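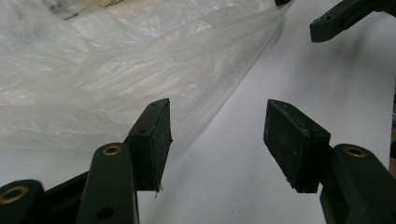
Black foam pads on the green fingers, open. Left pad has the frayed corner.

October, late afternoon

Foam day! I have been wanting to get to this for weeks and finally had the bench to myself after lunch.

Looked over the pads before touching anything. Both have picked up dust on the gripping faces, with more of the pale flecks and lint showing on the left one. The left pad also has a few whitish fibers hanging loose at the bottom corner. The right one has a little white fleck near its lower corner and otherwise looks like a nice chunky block of foam with a bit of gray on it. I had been ready to order new material and I'm happy to put that off.

Cleaning test on offcuts first, all from the Curham sheet. Masking tape pressed on and peeled straight up takes the lint beautifully — one pass and the face is black again. The soft brush mostly moves the dust to a different spot. Damp cloth is fine but the foam holds the water for ages and I got impatient. Tape wins, and we have a drawer full of it.

For loose fibers, small sharp scissors, snip close, don't pull. I pulled one on an offcut to see what would happen and it brought a whole tuft with it.

Then the fun part, cutting spares. Mohsin Talpur showed me his trick of putting the sheet between two scraps of 400 grit paper, gritty sides in, so it can't creep under the ruler. Wow. Square edges all the way down, first try. Fresh blade, several light strokes, no leaning on it. Cut strips 31 mm wide and 40 mm long, which leaves a bit to trim when they go on. The slanted top I'll cut last, with the old pad as a template.

Glue: tried the Iltham contact stuff on a scrap. Thin coat on both faces, wait until it stops feeling tacky, press. Holds so well that the foam tore before the joint let go. I was grinning like a kid.

Brass inserts: I really like how these look against the dull green, and a proper metal thread is such a pleasure to run a screw into. The lower hole on the left finger is plain, no insert. Leaving it that way for now. If we want one there, the Ornine ones are in the Kalinowski tin, second shelf, and they need to go in dead straight — practice on a scrap first.

To do:
tape both pads, snip the left corner
small screwdriver for the tiny screw holes on the pad bracket, ours has a chewed tip
label the spare strips with the sheet they came from
ask Mohsin whether he has any more of that 400 paper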